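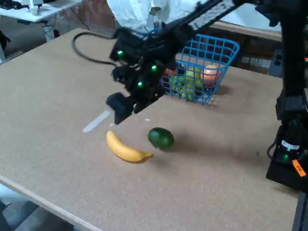
Figure 2. Particleboard tabletop with a tan, speckled surface.

4.2 Reasons for keeping and discarding particleboard tables

The survey asked each respondent to think of one table made wholly or partly of particleboard that they had used in the past year, and to say whether they expected to keep it. We received 434 usable answers. The question left the word "table" open, and respondents took it to cover desks, kitchen tables, sewing tables and workbenches. We kept all of these in the analysis. Coffee tables and nightstands were coded separately and are discussed in Section 4.4.

Swelling was the reason people gave most often for throwing a table away. Respondents usually described it as starting at an edge or at a screw hole, where water could reach the chips. Many of them did not use the word "swelling" and wrote instead that the table had "puffed up," "gone soft" or "gotten fat at the corner." We grouped these answers under one code after both coders had read them independently. Where the answer mentioned water but no change in the board, such as a ring left by a glass, we used a separate code for surface marks. Surface marks alone rarely led to disposal. Several respondents said they had covered the mark with a cloth or a tray and stopped thinking about it.

Loose joints came next. The typical account involved a move. The table had been taken apart, carried to a new home and put back together, and the screws no longer held. Bucur (Despina Bucur, who carried out the interviews) notes that people tended to blame themselves for this. They said they had turned the screw too far or lost the right one. Few of them connected the problem to the board, although a screw that has been removed from particleboard and driven back into the same hole will usually grip less well than it did the first time. One person in the Simmont group had filled the holes with wood glue and toothpicks and was still using the desk at the time of the interview.

Sagging was mentioned mainly for wide tables with legs only at the corners. It was described as a slow change, noticed when a pencil rolled or when a drawer under the top began to stick. People who stored heavy items on the table, such as printers and aquariums, mentioned it more than others did.

The reasons for keeping a table were less varied. Most respondents wrote that it still worked, or that they had no reason to replace it. Size was important in small kitchens, where a table that fit the wall was hard to replace with another one.

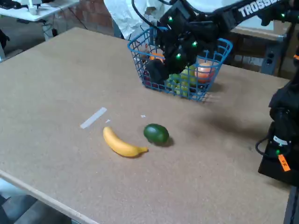
A smaller group kept the table because it was not worth worrying about. They used it for painting, potting plants, cutting fabric and fixing bicycles, and they liked being able to mark it, tape things to it or drill into it without concern. Yule (Kirstin Yule, second coder) suggested the label "free-use surface" for these answers, and we adopted it. Respondents in this group were the least likely to plan a replacement, even when they also reported visible damage. Their answers suggest that a low purchase price can lengthen the life of a table as well as shorten it, depending on the work it is given.

We expected renters to discard tables more readily than owners, as in the earlier Dumitrescu survey of household moves. The difference was in the expected direction but small, and it disappeared when we took the number of recent moves into account. Renters who had stayed in one home kept their tables much as owners did.

Two limits should be kept in mind. First, the answers are self-reported and we did not inspect the tables. Some of those described as particleboard may have been fiberboard, which respondents often confused with it in the pilot round at Stondar. Second, the survey was sent to 3,000 addresses in a single region, and the people who answered may care more about furniture than those who did not. The mailing closed in September, so students who had just moved in could be included, while those who had left over the summer could not.

The open comments at the end of the form added little to these results, apart from a number of complaints about curbside collection. Most collectors named by respondents would take a table only if it had been broken down flat. The Cludon depot accepted whole tables but required an appointment. Disposal routes are taken up in Section 4.3.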